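Hanna Nowicki
3 Aug 2021

Okay, a thread about commuting by regional bus, because I've been doing it for 4 months now and have Opinions. Mute me if you drive.

Background: I live in Drarstead and work in Cadmont. When my old hatchback died in the autumn I told everyone I'd buy another one "in a few weeks". I did not. I got a bus pass with a koala sticker on the back and I've been on the 6:40 ever since.

First thing, the 6:40 doesn't leave at 6:40. It leaves when Yazzie's bakery van has finished backing out of the lane next to the stop, so some mornings you've got time to go back for your umbrella and some mornings you really, really don't.

Sit on the left going in. You get the river, and the heater works on that side. On the right there's a vent that blows straight down your collar and I swear it's colder than outside.

The trip's 35 minutes if the level crossing behaves itself. I've read more books since April than I did in the whole of last year -- mostly crime, plus one enormous thing about the wool trade that my uncle lent me and keeps asking about. (I'm up to the shearers' strike, Uncle. Leave me be.)

People have their seats. No one ever says so! But I sat in the second row in my first week and a woman in a green parka stood next to me the entire way to Ukavmont with half the bus free. Lesson learned. I'm a fifth row person now and very happy there.

Food on the bus is a whole debate. The sign says no hot food, which everybody reads as cold food is fine, and then someone opens a tub of tuna at seven in the morning and we all have to live with it. 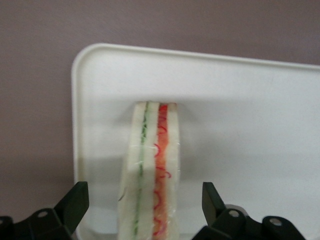 My rule is nothing that smells and nothing that needs a fork. A banana is borderline. I've seen a bloke eat a whole bowl of cereal, with milk, through the roundabouts, and I've got nothing but respect for him.

The trip home is a different animal. High school kids get on at Ukavmont and it goes from library to footy final in one stop. I used to dread it and now I'm weirdly invested -- there's a breakup in the back row that's been going for 2 weeks and I need to know how it ends.

Money, since a few of you asked. The pass is $40 a week. I was spending more than that on petrol before I'd even thought about parking, rego or whatever that clunking noise was.

Stuff I do miss about the car: singing, the big shop, leaving work when I feel like it. If I miss the 5:15 it's an hour on a metal bench with the pigeons.

Anyway they're talking about changing the timetable and moving the Drarstead stop up to the highway, and I've become the sort of person who writes letters about that. First one's in the post. If you catch the 6:40 too, please write one as well, and come say hi. Fifth row, left side.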